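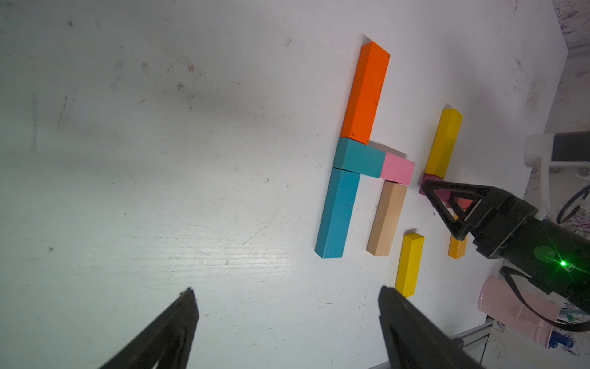
Coloured blocks on the white table, with a bare wood one in among them.

I'd been promised tea and a quick chat, and I got two pots of tea and most of an afternoon. Davina Dalgleish makes wooden blocks under the name Windness, and once she gets going on the subject (I only had to ask why blocks!) there's no stopping her.

"I wanted something my niece could build a chair out of," she told me. "Everybody builds towers. I like it when a child lays the pieces flat and draws with them. Two legs, a seat, a tall back, and there's your chair."

I had a go myself and made something closer to a lower-case h, but she was very kind about it.

The starter box is called Flalholm and costs £49, which made me wince a bit until I held one of the pieces. They're smooth and quite plain, and the colours are lovely: orange, teal, pink, a soft light blue. Then there's the natural one, left unpainted so the grain shows. Was that always the plan?

"No, I ran out of paint," she laughed. "It was March, I had a fair to get to and I was short. People kept picking up the bare one first, so it stayed."

She sold 200 boxes in her first year, mostly to parents, though a few went to care homes, and she's got a big nursery set on the way called Vonen. I asked what she looks for when she checks a block over, and out came the strong opinions.

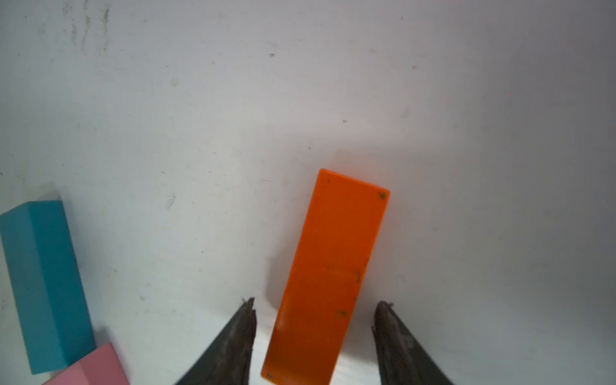
"Edges first, always," she said. "I want the corners taken off so they're kind in the hand, but if you round them too much the pieces won't sit up against each other. Marks don't bother me. A block that's been played with gets specks and scuffs, and so does the table. I'd worry about one that didn't!"

Her old friend Leobardo Valdovinos does the cutting, and the two of them argue about orange. He thinks it shows every mark and would happily drop it. Davina won't hear of it.

"Orange is the one they go for. I've told him, he can have his way on the brown."

There isn't a brown yet, by the way. I did ask, and she said I'd have to wait six months like everyone else. Then she went to put the kettle on again and I had another try at the chair.

More chats
Kuroda and the art of the small teapot
My week with a second-hand loom
Where do all the jigsaw pieces go?
A kitchen dresser for £1,799, and why I said no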